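Fliltutmont Robotics Group
January 2018

Today we are sharing results from our study of two-arm tabletop handling, carried out with our partners at Gemier. A thread.

1/ The question was simple to state. When a robot has a view from each wrist and a fixed view of the whole table, which view should it trust at each stage of a task?

2/ Most systems we reviewed blend all views equally at all times. Our method, named Surkedico, learns a separate weight for each view and updates it as the arm moves.

3/ The task set covers small items, trays, tongs and ordinary dishware. Items are placed close together on purpose. A bowl that nearly touches its neighbor is a much harder target than a bowl alone.

4/ Views from the wrists and from the fixed camera:

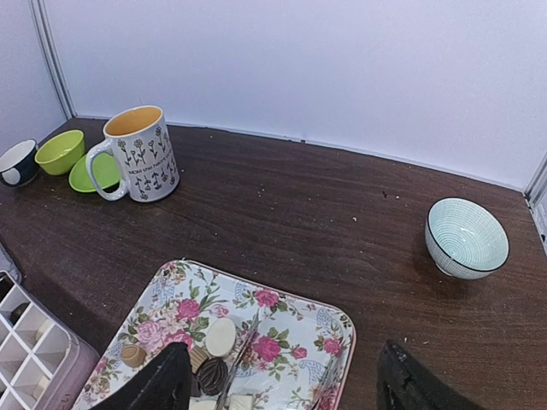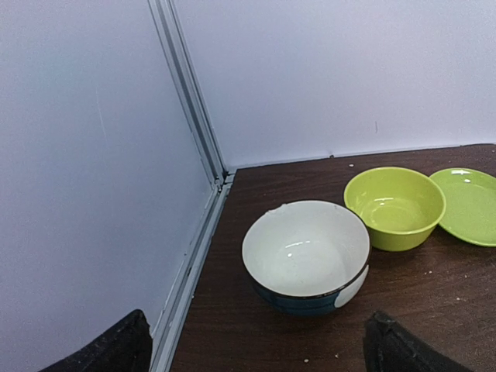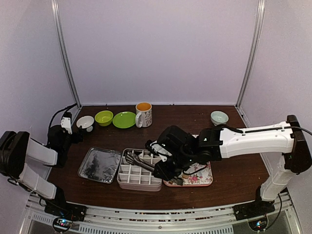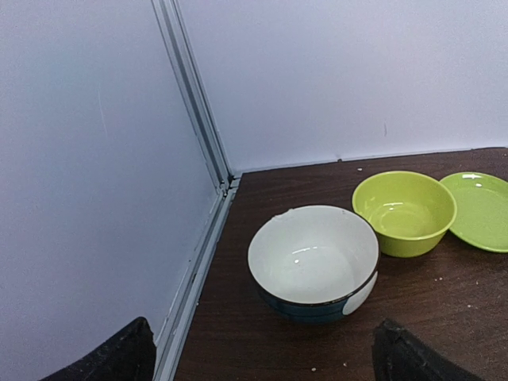

5/ Each task was run 100 times with Surkedico and 100 times with equal blending. Starting positions were matched between the two conditions, and the order of runs was shuffled.

6/ Across 7 tasks, Surkedico cut failed grasps by 30 percent. The largest gains came in tasks that use tongs, where a small error at the handle becomes a large error at the tip.

7/ The learned weights follow a clear pattern. The fixed view carries most of the weight while an arm crosses the table. The wrist view takes over during the final approach and keeps its lead until the grip closes.

8/ In 2 tasks we found no gain. Both involve flat plates, and the failures there came from the shape of the fingertips. Better use of the cameras does not solve that problem.

9/ Limits of the study: one table, one lighting setup, one pair of arms. We make no claim about moving platforms or outdoor use. Glossy surfaces remain a source of error in both conditions.

10/ A repeat of the full protocol is under way at the Tsikata laboratory, using different arms and a different set of dishes. Results are expected in October and will be posted whether or not they agree with ours.

11/ The written report includes the task sheets, the scoring rules and a log of every failed run. Groups that wish to repeat the work may request the training code through the Fliltutmont contact page.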